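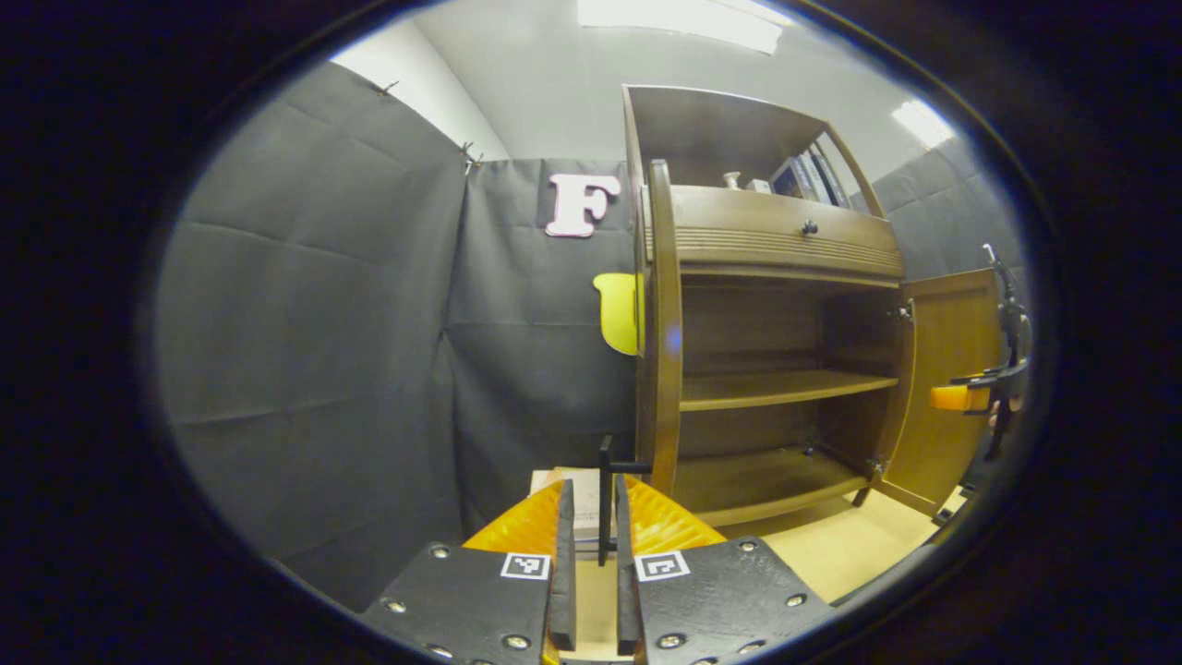 What is a cabinet?

A cabinet is a box for storage that stands on its own or is fixed to a wall. It usually has shelves inside and doors on the front, and it may have drawers as well. The doors keep out dust and light. The shelves divide one tall space into shorter ones, so that things can be stored at different heights without being piled up.

The parts and what they are called

Woodworkers have a name for nearly every part of a cabinet. The main box is the carcass. It has two sides, a top, a bottom and a back. The back panel is often thinner than the sides, but it does an important job: it stops the box from leaning over into a diamond shape. Engineers call this kind of leaning "racking." You can test it with a shoebox. Take off the lid, cut out the bottom, and push on one corner. The four walls fold flat. Put the bottom back with tape and the walls stay square.

A drawer is a smaller box that slides in and out of the big one. The part you see from outside is the drawer front. On some cabinets the front is plain, and on others it has long grooves cut or shaped across it. A strip of wood with a shape worked into it is called a molding. The round handle is a knob. A single knob is normally placed at the center of the drawer, because pulling from one side makes the drawer turn slightly and jam against its runners.

Many cabinets have an open section at the top with no doors at all. It suits things that are used or looked at often, such as books and small ornaments. The closed part suits things that are needed less often.

How a door swings

A hinge has two metal plates, called leaves, joined by a pin. One leaf is screwed to the cabinet and the other to the door. The pin stays still and the door turns around it.

Most cabinet doors have at least two hinges, one high and one low. The weight of the door tries to pull the top hinge away from the cabinet and push the bottom hinge into it. The farther apart the hinges are, the smaller these forces become. Very tall doors may have 3 hinges or more.

Two narrow doors are often used in place of one wide door. Each one is lighter, so its hinges carry less. Each one also needs less floor space when it opens. Suppose a cabinet is 26 inches wide. One door would sweep out 26 inches into the room. Two equal doors would sweep out only 13 inches each.

Why wood needs room to move

Wood is made of long, thin cells that once carried water up the tree. Even after the tree has been cut and dried, these cells take in water from damp air and release it again in dry air. A board gets slightly wider and then slightly narrower as the seasons change. It hardly changes in length at all.

This is a problem for doors. A door made from one wide board of solid wood can swell until it sticks, or bend until it no longer closes. The usual answer is the frame-and-panel door. Four narrow pieces make a stiff frame. The two upright pieces are stiles, and the two flat ones are rails. A thin panel sits in a groove inside the frame. It is not glued, so it can grow and shrink without pushing the frame apart.

The lines you can see on a wooden surface are the grain, and they show which way the cells run. On a door the grain usually runs up and down - the same direction in which the tree grew. A clear finish such as lacquer or varnish is brushed or sprayed over the wood. It slows down the movement of water, but it does not stop it completely.
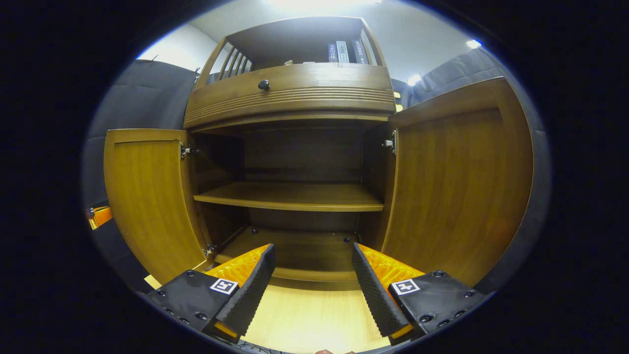 Sreekumar Bhat wrote in to ask why the middle shelf of his cabinet at home has sagged when the bottom one is still flat. The bottom of a cabinet is often supported along its front and back edges, or rests on a base. A middle shelf may be held only at its two ends, so its center has nothing under it. Long shelves bend much more than short ones. If you double the length of a shelf and put the same weight at the center, it bends eight times as far.

Where to put things

Heavy things belong at the bottom. This keeps the cabinet's balance point low and makes it harder to tip over. Opening doors and drawers moves weight forward, so a tall cabinet should be fastened to the wall by an adult. Never climb on the shelves or hang on a door.

Words to know

Carcass: the main box of a cabinet.
Racking: leaning out of square.
Stile: an upright piece of a door frame.
Rail: a level piece of a door frame.
Grain: the direction of the cells in wood.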